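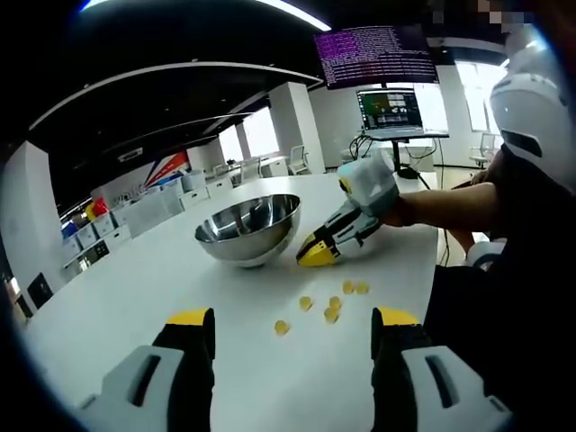 February — posted by Ulla Grønli

Clinus hand-held gripper: demonstration open day at Torvik

The Clinus is a two-finger gripper operated by hand and supplied by Judulwood for the recording of manipulation tasks. Visitors to the Torvik open day are invited to see it in use at the table and to put questions to the operators. The principal task is the handling of small, soft items with a steel bowl, a test of fingertip control on a plain white surface.

Each demonstration lasts 4 minutes and is repeated throughout the afternoon from 2 pm. Places at the table are limited to three visitors at a time.
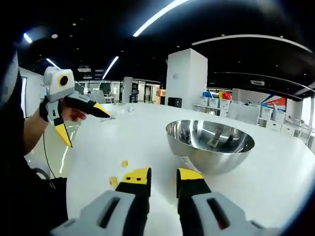 Page last changed: February, 16:40

The fingers end in yellow tips, which may be ordered separately in packs of 300. Recordings are reviewed in the Alteo software, for which a single-site licence is included with the equipment. Schools and colleges may borrow a unit for one term — applications should be addressed to Slamet Sopacua at the Torvik office.

Comments

R. Hale: Are the tips the same size as on the older model?

Ulla Grønli: They are. Existing packs will fit.

marit_k: Came at half past three and had a good go. The soft pieces are harder to pick up than I expected.

Contact: Judulwood, Torvik office | © Judulwood | Back to top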